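Caputo 751 サイドキャビネット（2段引出し・グレー）

メーカー：Conen
シリーズ：Caputo
品番：751
取扱：Zurska 家具・収納部
区分：屋内用置家具／完成品
在庫区分：取寄せ

製品概要

Caputo 751は、ベッド脇、ソファ脇、作業台の手前などに単体で置くことを前提とした箱型の小型キャビネットである。天板を平面視で正方形とし、その下に引出しを上下2段に配置した。外装、引出し内部ともにグレーで統一している。扉、棚板、配線孔、照明は備えない。

同シリーズには扉付きの型と三方囲いのオープン棚があり、外形の基準寸法は共通である。751は収納部をすべて引出しとした型で、側面に扉の開閉範囲を確保する必要がない。左右に家具が接していても使用できるが、前方には引出しを全開にするための空間を要する。

仕様

天板　幅356 mm、奥行356 mm
総高　54 cm（アジャスター最短時）
引出し　2段（上下とも同一機構）
前板　平板、取っ手なし
表面色　Draltauグレー（半つや消し）
引出し内部色　外装と同色
脚部　底面四隅アジャスター
組立　不要
付属品　取扱説明書、転倒防止ベルト、滑り止めシート（引出し用）

総高はアジャスターを完全にねじ込んだ状態の値である。アジャスターを伸ばした場合は、その分だけ天板面が上がる。隣接する家具と天板面をそろえる場合は、相手側の高さを先に確定してから調整すること。

天板

天板は平滑な一枚面で、縁に立ち上がりを設けていない。外周は本体よりわずかに張り出す。張出しがあるため、背面を壁に当てた場合、壁に最初に触れるのは天板の後縁となり、本体背面と壁との間にすき間が残る。幅木のある壁でも、幅木の出が張出し以内であれば天板後縁を壁に密着させて設置できる。

隅部付近には部材の継ぎ目が細い線として現れる。これは天板を構成する部材の合わせ部で、使用に伴う割れではない。製造時に合わせ部の段差を検査しており、布で拭いたときに繊維が引っ掛かるような段差がある場合は初期不良として扱う。

表面は半つや消し仕上げで、照明の位置によって面に淡い光沢が出る。時計、スタンド照明、小鉢、水差しなどを置く用途を想定している。縁に止めがないため、丸い物、転がりやすい物は器に入れて置くことを勧める。高台のある器を置く場合は、高台の接地面にざらつきがないか確認する。素焼きのまま残った高台は表面を傷つけることがある。

引出し

上段、下段とも、前板は凹凸のない横長の平板である。取っ手、つまみ、引手金具は付かない。天板と上段前板の間には奥まった空隙があり、上段はこの空隙に指を入れ、前板の上縁裏側に掛けて引き出す。下段は前板の下縁裏側に指を掛ける。いずれもプッシュオープン機構ではない。前板を押しても開かない。

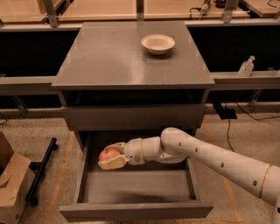
下段引出しを全開にした状態。上段は閉。天板に白いボウル、下段に桃。

側板は薄手とし、外形に対して内法幅を広く取った。底板は平らで、仕切りや段差はない。小物を分けて入れる場合は市販のトレーを使用できるが、トレーの外寸は引出しの内法実測値に合わせて選定する。上段で使用するトレーの高さは、引出しの側板上端を超えないこと。超えた場合、引き込み時に本体内部の桟に当たり、前板が閉まり切らないことがある。

下段は全開で奥まで手が届く。前板を床側へ押し下げる力には弱いため、全開状態で前板に手をつく、足を掛ける、腰掛けるといった使い方はできない。重い物は引出しの奥側に寄せて収納する。

引出しのレールは側板外側に取り付けられ、引き切った位置に停止点がある。停止点を越えて取り外す場合は、左右のレバーを同時に操作する。片側のみを操作して引くと、レールが傾いて戻らなくなる。再装着では、左右のレールを本体側の受けに合わせ、水平を保ったまま最後まで一度押し込む。途中で重くなるときは押し込まずに抜き、受けへの掛かりを確認する。

前板の調整

床の傾きにより、上下の前板の目地がそろわないことがある。最初にアジャスターで本体の水平を出し、それでも差が残る場合に限り、引出し内側の調整ねじを使用する。

1．調整する引出しを全開にする。
2．前板裏側の固定ねじを左右とも少し緩める。外さない。
3．前板を持ち、目地が平行になる位置へ動かす。
4．引出しを閉じて前面から確認する。
5．固定ねじを左右交互に締める。

電動工具の使用は不可。ねじ穴が広がった場合の補修は有償となる。

収納物について

引出し内部の表面処理は外装と同等で、乾いた日用品の収納を前提とする。文具、眼鏡、充電器、常備薬、布類、書籍などが該当する。衣類を収納する場合は、完全に乾いた状態で入れること。

果物など生鮮品の一時置きは可能だが、本品は食品保管用の家具ではない。密閉性、通気性のいずれも管理されておらず、果汁が底板に残ると変色の原因となる。生鮮品を入れるときは受け皿または付属の滑り止めシートを敷き、閉じたまま長く置かない。滑り止めシートは水洗いできる。洗浄後は陰干しし、乾いてから戻す。

芳香剤、除光液、接着剤など揮発する溶剤を含む物は収納しないこと。引出し内にこもった溶剤が塗膜を軟化させる場合がある。

設置

平らで硬い床面に設置する。石目調の床材、タイル、フローリングのいずれにも対応する。タイル目地の上にアジャスターが載る場合は、本体を前後にずらして目地を避ける。毛足の長い敷物の上では引出しを全開にしたときに前方へ傾きやすくなるため、使用できない。

前方の必要空間は、本体の奥行に引出しの引出し量と操作者の立ち位置を加えて算出する。通路に面して置く場合は、下段が開いたまま残ると足元の障害となる。下段の前板は低い位置にあり、立った姿勢では視界に入りにくい。

作業台や長い什器の前に置く場合、相手側に横桟や張出しがあれば、天板後縁と干渉しないかを確認する。天板後縁の位置は図面上の「A面」である。図面はZurskaの製品資料に含まれる。

転倒防止ベルトは背面上部に取り付ける。取付け先は下地のある壁に限る。石膏ボードのみの壁には使用できない。小さな子どもがいる住居、および宿泊施設への納入では、ベルトの取付けを標準とする。

手入れ

日常は乾いた柔らかい布で拭く。汚れが残る場合は、水で薄めた中性洗剤を布に含ませて固く絞り、拭いた後に水拭き、乾拭きの順で仕上げる。継ぎ目に水分を残さない。メラミンスポンジ、クレンザー、アルコール製剤は使用しない。半つや消し面をこすると、その部分だけ光沢が上がり、元に戻らない。

引出しレールには給油しないこと。動きが重くなった場合は、引出しを外して受けのほこりを除去する。

表面色について

Draltauグレーは中間的な明度の無彩色系グレーである。画面表示および印刷物では、実物との差が生じる。電球色の照明下では黄みを帯びて見え、昼光色では青みが出る。既存家具との色合わせが必要な場合は、色見本を請求のこと。色見本は平板の小片で、本体と同じ塗装工程を経ている。

製造時期の異なる製品を並べて使用する場合、わずかな色差が出ることがある。複数台を同じ室内に納める案件では、同一ロットでの手配を注文時に指定する。後日の追加分については同一ロットを保証できない。

交換部品

引出し（完成品、上下共通）
前板（上段用）
前板（下段用）
レール左右組
アジャスター（四個組）
転倒防止ベルト
滑り止めシート

前板は上段用と下段用で裏面の加工が異なり、互換性がない。注文時はどちらの段かを明記すること。天板および本体枠は部品としての供給を行わない。

納品・返品

完成品を一梱包で出荷する。引出しは輸送用の固定具で閉じた状態に保持されている。固定具は赤い帯状の部品で、設置後に上段、下段の順に外す。外した固定具は移設時に再使用できる。

開梱時に天板の張出し部を持って持ち上げないこと。必ず本体底面に手を入れて持つ。張出し部のみに荷重が掛かると、合わせ部が開くことがある。

外観上の不具合は、受領後すみやかに梱包材を保管したまま連絡する。設置後の色違い、寸法違いを理由とする返品は受け付けない。

改定履歴

7月22日（土）　下段前板の指掛け形状に関する記述を修正。交換部品表にレール左右組を追加。
次回の資料更新は9月。扉付き型との連結金具を掲載する。

関連製品

Caputo 扉付きサイドキャビネット
Caputo オープン棚
Caputo 用 連結金具（準備中）
Draltauグレー 色見本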